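3.2 Water use in shared laundry rooms 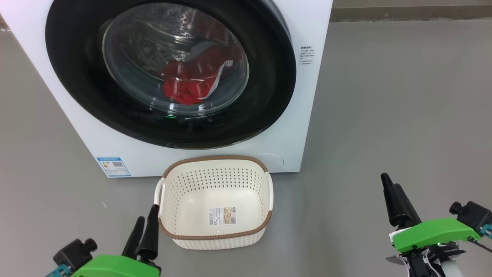 Figure 4. Front-loading washing machine with items in the drum.

Household water studies have tended to treat laundry as a fixed share of indoor demand, with little regard for how residents decide when a load is ready to wash. The Vostdale survey was designed to examine that decision. It covered 115 households in three apartment districts, Iltura, Unano and Gwilliam, all served by the same utility and billed at the same rate. Respondents kept a laundry diary through June, noting the program selected and how full they judged the drum to be at the start of each cycle. Judgments of this kind are open to wide differences between people. A red bundle lying low in the drum with a white and gray strip across it, as seen through the door glass in Figure 4, might be entered by one household as a half load and by another as a small one. For this reason the diary used a scale of 5 levels, each with a short written definition, and respondents were asked to make the entry before the door was closed.

Diary entries were then matched to meter readings taken at the apartment level. Where readings were missing for more than 3 days in a row, the household was kept in the survey sample but left out of the water use estimates. Entries that gave a program but no fill level were handled in the same way. Hand washing was recorded separately and is not considered in this section.

Fill level varied more within households than between them. Residents who reported full loads early in the month often reported much smaller ones later, most commonly when work clothing or school uniforms were needed the next morning. Households in Unano ran up to 4 cycles in a single day, usually after several days with no laundry at all. In Gwilliam, where the laundry room closes at 9 p.m., cycles were spread more evenly and short programs were chosen more often. The Iltura diaries showed no clear pattern by time of day.

These differences affect the demand model in Section 4, which uses reported fill level in place of household size as the main predictor of water use per cycle.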